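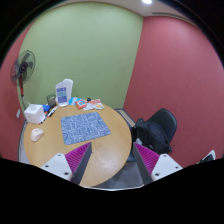 Pre-Opening Inspection Checklist – Automation Open Day, Meeting Room Station

Site: Stilosthorpe, ground floor
Date of inspection: Feb 12, 2024
Inspected by: Noelia Barrios
Accompanied by: Valeriano Iglesias (demonstration lead)
Reviewed by: Delwyn Quinlan

Ratings used: OK / OK with comment / Action required / Not applicable

Section 1. Room and access

1.1 Doorway and walking route clear of obstructions. OK

1.2 Floor free of trip hazards. OK with comment
Comment: The floor strip along the base of the green wall is to be pointed out to visitors who use a cane or walking frame. It was firm underfoot when checked.

1.3 Posted visitor limit in place. OK
Comment: Limit is 3 visitors in the room at one time, plus the demonstrator. Others wait in the corridor.

1.4 Lighting sufficient at table height. OK

1.5 Ventilation. OK with comment
Comment: The standing fan may be used between groups. Its guard was checked by hand with the power off and is secure. The fan is to be off while the gripper is in use, as the lighter wrappers move in the draft.

Section 2. Demonstration table

2.1 Table stable under load. OK

2.2 Objects for the tidying task suitable for handling by visitors. OK with comment
Comment: Tissue box, marker pens, mouse, mouse pad and snack packets accepted. Marker caps are to be pushed fully on before each group. The snack packets are task objects and are not to be offered as refreshments. Children will ask.

2.3 Jug and its contents. Action required
Comment: The label was not reviewed during the walk-through. V. Iglesias to confirm the contents or take the jug off the table before opening.

2.4 No sharp items in the pen holder. OK

2.5 Chair and personal belongings. Action required
Comment: Backpack on the office chair to be stored in the staff locker. The chair itself may stay for any visitor who prefers to sit.

Section 3. Hand-held gripper

3.1 Finger pads seated, no tears or lifting edges. OK

3.2 Screws on both mounting blocks tight. OK
Comment: Checked with the driver from the Cantero kit. Repeat at the midday break.

3.3 Pinch hazard explained to each group before handling. OK with comment
Comment: The spoken notice was rehearsed and is clear, but it came after the first visitor stand-in had already taken the tool. Notice first, tool second.

3.4 Fingers wiped down between users. OK
Comment: Wipes are kept at the registration desk – bring one pack into the room.

3.5 Minimum age for handling observed. Not applicable
Comment: No age limit set. Children handle the tool with an adult beside them.

Section 4. Staffing and emergency arrangements

4.1 Demonstrator briefed. OK

4.2 Relief demonstrator named. OK
Comment: Anika Castellanos, from the second group onward.

4.3 First aid contact posted. OK with comment
Comment: The sheet still shows extension 88. Correct extension is 41. Replace the sheet.

Result: Station may open once items 2.3 and 2.5 are closed. Item 4.3 to be corrected the same day. Closed items are to be initialed on the paper copy and returned to D. Quinlan.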